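Protokoll der Novembersitzung, Quartierverein Zellville
Beginn 19.30 Uhr, Sitzungszimmer im Hendine
Protokoll: Mirjam Zaugg

1. Protokoll der letzten Sitzung
Wird genehmigt. Der Antrag, das Wort «lautstark» unter Punkt 3 durch «angeregt» zu ersetzen, wird lautstark diskutiert und angenommen.

2. Lichterweg
Es haben sich 26 Haushalte angemeldet, davon sechs für dasselbe Datum. Der Vorstand verteilt um. Wer den Heiligabend zurückgibt, bekommt freie Fensterwahl bei den übrigen Terminen. Die Blinkrentiere bleiben nach 22 Uhr ausgeschaltet, auch jene an der Erkalstead-Kurve.

3. Suppe
Letztes Jahr kostete die Kürbissuppe 430 Franken, budgetiert waren 400. Die Differenz wird der Muskatnuss zugeschrieben. Für dieses Jahr werden wieder 400 bewilligt, verbunden mit der Hoffnung auf Mässigung. Eine Minderheit wünscht Gerstensuppe und wird auf nächstes Jahr vertröstet, wie schon letztes Jahr.

4. Laubbläser
Der vereinseigene Yoshida ist weiterhin ausgeliehen. An wen, steht im Ausleihheft. Das Ausleihheft ist ebenfalls ausgeliehen. Bis zur nächsten Sitzung wird gerecht, Rechen liegen im Schopf.
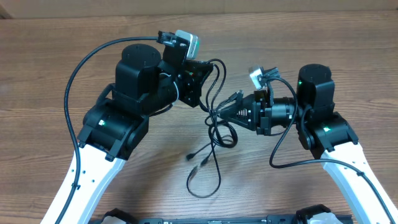
5. Parkplätze beim Hendine
Die Gemeinde hat auf unser Schreiben geantwortet und dankt dafür. Weiteres enthält die Antwort nicht. Es wird ein zweites Schreiben aufgesetzt, kürzer und ohne das Zitat von Schiller.

6. Varia
Der Schlüssel zum Veloraum klemmt. Bitte leicht anheben und nach links drehen. Die Rechen sind am Freitag zurückzubringen, möglichst mit Stiel.

Schluss der Sitzung: 21.50 Uhr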